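Zestbridge Mending and Reuse Program
Midyear progress report to the Drerlow Fund

Dear friends at the Drerlow Fund,

It is hard to believe we are already halfway through the grant year, and harder still to fit the last six months onto a few pages, but we will do our best. 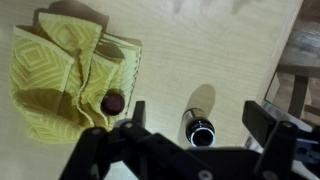
When we wrote to you last spring we had a lease on half of the old Egilsson building, a stack of donated sewing machines in various states of health, and a waiting list for classes that we kept on a clipboard by the door. We promised you three things in the application: a weekly mending night open to anyone in the neighborhood, a beginner sewing course that people could finish without paying a cent, and a lending shelf so that folks who learned to sew with us could keep at it once they got home. All three are up and running, although the lending shelf got off to a slower start than we had hoped, and we will come to that.

Mending night

Mending night has been the happy surprise of the year. We planned for a quiet room with a few people hemming pants, and for the first month that is what we had. Then the weather turned and the winter coats came out of the closets, and so did every broken zipper in town! By December we had the big tables and both of the folding tables in use, and people were waiting on the stairs with their bags in their laps, chatting away.

We keep a log at the front desk, as you asked us to, and at the end of the period it showed 1014 items repaired. Zippers and hems make up the biggest share by a long way. After those come elbows, pockets, and the inside seams of jeans, and then a long tail of things we never thought to put on the form: a tent fly, a dog bed, a choir robe, the strap from an accordion case, and a great many stuffed animals. We have since added a line for "household and other," and it gets plenty of use. Kitchen and table linens have been coming in more and more, and they are lovely things to teach on, as a straight edge is forgiving and people go home with something they will use that same evening.

One thing we would do differently is the sign-in. We began by taking people in the order they arrived, which seemed fair, but it meant that someone with a loose button could sit for an hour behind someone relining a jacket. We now have a quick table for anything that can be done in ten minutes, and the mood in the room has improved a good deal. We still run past closing time most weeks. We have not found a cure for that and are not sure we are looking very hard.

The beginner course

The course ran twice in this period, with eight sessions each time, and 59 people finished it. Our target for the full year was 80, so we feel comfortable about where we stand. A few people dropped out of the first round after the third session, and when we called them most mentioned the same trouble: session three was the one on reading a paper pattern, and it was simply too much for one evening. For the second round we split it in two and dropped the session on buttonholes, which can be picked up at mending night. Hardly anyone left after that.

We also learned that our evening start time was wrong for parents. The second round began at 6:30 p.m. instead of 5:30, with a corner set up for children who needed to come along, and we saw many more families as a result. The corner has a bin of felt scraps and some blunt needles, and there are now several very fine felt fish hanging in our front window.

The lending shelf

Now for the slower part. We had hoped to have machines going out the door by the end of summer. The donated ones needed more work than we had budgeted for, and parts for the older models took weeks to reach us. We bought our tracking software from Stikitz, and it does what we need, but the labels that came with it would not stay on anything with a textured case. We ended up writing the numbers on cloth tags and tying them to the handles, and those have held up well.

The shelf opened in the fall with a dozen machines. Loans are for six weeks and can be renewed once if there is no one waiting. So far every machine has come back, two of them cleaner than when they left. We have had to replace three foot pedals and a bobbin case. Along with each machine we send a small kit with needles, a seam ripper, and thread in black, white, and gray, and we ask for whatever is left of it when the machine is returned. We would like to add a larger set of instruction cards with big print, as the manuals are hard going for anyone who is new to it, and some of them are missing altogether.

Fabric and supplies

People have been very generous, and at times a little too generous for our closet. We paused fabric donations for several weeks so that we could sort what we had. Anything over a yard goes on the course shelves, smaller pieces are bundled for patches, and the rest is bagged for a local animal shelter that uses it for bedding. We set aside 300 dollars for thread and needles for the year and have spent 200 of it, so there will be a small overrun in that line by spring. We expect to cover it from the repairs and parts line, where the heaviest spending is behind us.

The building

The heat in our half of the Egilsson building was repaired in the fall and has behaved itself since, which is a great relief to everybody with cold fingers. The lighting is still not what it should be. Dark thread on dark cloth is nearly impossible at the back tables after sunset, and we have been moving people up toward the front as seats open. We have asked the landlord about better fixtures and were told we may put in our own, provided they come out again when we leave. We are gathering prices for clamp-on lamps, and would like your approval to use part of the furniture line for them. We can send the quotes over whenever it suits you.

What comes next

A third round of the beginner course starts soon and is already full. After that we would like to try a short course for people who have finished the first one, centered on altering clothes they already own. So many of our graduates come back to mending night asking how to take in a waist or shorten a sleeve, and it would be a pleasure to give them a proper place to learn it. This was not in our original plan, and we can run it within the present budget if the class stays small. Please tell us if you would prefer that we wait until the new grant year.

We will also be moving the front desk log from paper into the Stikitz system, which should make the year-end numbers much quicker to pull together. The paper log will stay on the desk as a backup, partly because people seem to enjoy leafing through it while they wait.

You are always welcome to visit, and mending night is by far the best time to come. Bring something with a hole in it and come a bit before six if you want a seat near the front. The expense summary and the attendance sheets are attached to this report, and we are glad to answer questions on either.

With warm thanks,

The staff of the Zestbridge Mending and Reuse Program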